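Visit report: Norketti teleoperation floor, Stillemel
September 2024

I spent one working day at the Norketti site in Stillemel to look at how they collect demonstrations for two-handed tabletop work. My interest was in the operator side: how a person's hand motion gets to the robot, what gets thrown away, and how long it takes to train someone to do it. I did not ask for details of the learning side beyond what affects collection, and little of it is covered here.

The building

Norketti has the ground floor of a former printing plant. Visitors come in through the loading side, sign a sheet, and hand over anything with a radio in it that is not a phone. The radio rule dates from a period when the glove trackers dropped out several times a day. The cause was a wireless barcode scanner in the tenant's area upstairs. The scanner is gone and the rule has stayed.

The floor is split by a glass wall. Robot stations are on one side, operator seats on the other. Operators can see their own robot through the glass but are told to work from the headset view. Yasuo Takeda runs the floor and took me through both sides. His reason for the headset rule is that a policy trained on head camera images will only ever have those images to work from. If the operator looks through the glass to judge whether a finger has cleared an object, the recorded motion depends on something that is not in the recording. He gets the same argument from every new operator, usually after they have knocked something over.

Two ways of showing a task

The site uses two methods.

The older one is hand guiding. The arm is put in a mode where its motors carry only its own weight, and a person stands beside it and moves it through the task. This is kept for single-arm work with a simple gripper: opening a drawer, pushing a tray into a rack, pressing a switch. It needs no headset and almost no training, and contact forces are felt directly. The drawbacks are known. The person's arms get into the camera view and have to be dealt with later. One person cannot guide two arms and ten fingers at once. Motions also tend to be slower and more curved than needed, since people push an arm along the path that is easiest on their own shoulders.

The other method is remote control with gloves and a headset, and this takes up most of the floor. Wrist position comes from trackers strapped to the back of each hand. Finger joints come from the gloves. The human hand is not the same shape as the robot hand, so joint angles are not copied straight across. The software, which they call Platent, solves for fingertip positions first and lets the intermediate joints fall where they can. The thumb gets its own treatment. Takeda said that most of their early trouble with grasping was thumb trouble: the robot thumb has a different base axis, and operators who thought they were pinching were in fact pressing a fingertip against the side of the thumb link.

Each operator does a short calibration at the start of a session: flat hand, fist, then thumb to each fingertip in turn. It is repeated after any break where the gloves come off. I watched one operator skip the repeat. The index finger closed early on the next grasp, and she stopped, deleted the episode and recalibrated without being told.

Tasks seen during the visit

Three tasks were running.

Cable seating. One arm, hand guided. A flat connector is picked from a tray and pushed into a socket on a test board. The person doing the guiding had worked in assembly before and was quick. The recording includes wrist force, and episodes are rejected automatically if the force goes over a set limit before the connector is seated. I was told the rejection rate is high in the morning and drops off. I did not see figures.

Towel folding. Two arms, remote control, simple grippers. The setup was being changed over and I saw only a few folds. The operator used the table edge to straighten the cloth, which had not been in the written instructions. It was under discussion whether to keep those episodes. The argument for keeping them is that it works. The argument against is that a second site uses tables with a raised lip.

Fruit and plate. Two arms, remote control, five-fingered hands. This was the station I spent most time at, and the rest of this report mainly concerns it.

The fruit and plate task

The task is easy to state. Play fruit is placed on a table with a plate, and the fruit goes on the plate. The left hand takes whatever is on the left and the right hand takes whatever is on the right. Nothing is passed from hand to hand in the basic version.

Play fruit is used because it keeps its shape and can be dropped. The shapes were picked to force different grasps. A pear has a broad base and can be taken from the side with thumb and fingers on opposite faces. A starfruit lying down is harder. Its ribs mean that a fingertip either sits in a groove, where it holds well, or on a ridge, where it rolls the fruit. An operator looking down from head height has to decide which, with the hand itself hiding part of the view.

Osamu Tamura writes the task instructions. He came to Norketti from Furukawa, where he did fixture design, and his sheets read like fixture drawings. The sheet for this task gives the following, which I copied with permission:

Start with both hands clear of the plate and the fingers open.
Bring the hand to the fruit before closing any finger.
Pause when the fingers are on both sides of the fruit.
Close thumb and fingers together. Do not chase the fruit with one finger.
Lift straight up before moving sideways.
Lower the fruit into the well of the plate. Do not let go above the rim.
Open fully before withdrawing.

The pause in the third line was added after a review of failed runs. Without it, operators blend the approach and the grasp into one motion, as people do with their own hands. A trained policy copies the blend but not the small corrections within it, and closes on air or tips the fruit over. With the pause, there is a clear stretch of recording in which the hand is in a good position and nothing is moving yet. Tamura described it as giving the policy somewhere to stop. I asked whether the robot then pauses for no reason when running on its own. It does, and for now they accept it.

The second point of interest was fingertip height. The lower finger of a side grasp has to come in just above the table. If it comes in too high it meets the fruit above its widest point and pushes it down or away. If it comes in too low, the fingertip rubs on the wood and the arm controller starts to fight the contact. Operators have no touch feedback in the gloves. They judge height by the shadow under the fingertip. Takeda has the overhead lights fitted with diffusers, and said he would like the shadows a little stronger than they are at present, but stronger lights gave glare on the glossier fruit.

Layouts are changed between episodes according to a printed card. Each card shows where the fruit and plate go and which way the fruit points. The operator does not choose. Before the cards came in, the person resetting the table drifted toward placements that were comfortable to grasp, and the resulting data had very few starfruit pointing away from the hand.

Volume and review

The target for this task is 3,000 accepted episodes. An operator session runs 40 minutes, followed by a break away from the headset. In the session I sat through, the floor log for the station stood at 138 accepted episodes for the day when we left it. Of those rejected, 7 were marked as operator error and the others as tracking faults. Takeda considered that a poor ratio and had already put in a request for new wrist straps.

Review is done by a different person from the one who recorded. The reviewer sees the head view only, at double speed, and marks each episode keep, drop or query. Queries go to Tamura. A typical query is a successful placement that broke one of the rules, such as a fruit released on the rim that then settled into the well. These are dropped from the main set but stored separately. He would like to use them later as examples of recovery.

I tried the station myself for part of a session. Getting the wrists to the right place took a few minutes to learn. The fingers took longer and I did not get them right. My main fault was bringing the hands in too fast and too close to the plate, so that the thumb had no room to open. A delay between my hand and the robot's was noticeable on quick motions and not on slow ones. None of my episodes was submitted for review, at my request.

Open points

Operator comfort is being handled with breaks and little else. The headset is heavy and the gloves get warm. A lighter headset has been ordered for December.

The pause rule should be tested against a version with a slower approach and no stop. Tamura has the sheet drafted but no station free.

It would be useful to know how far results depend on one table surface. All of the fruit and plate work I saw used light wood with a fine grain. A darker top is planned for the next set of cards. 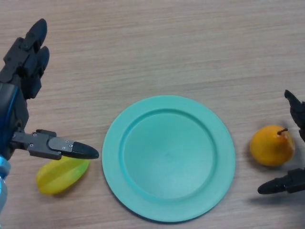 Until that set is recorded, Norketti is leaving the station as it stands, with the same hands, lights and camera height. I have asked Takeda for the review totals once the target is reached and will add them to this report when they come in.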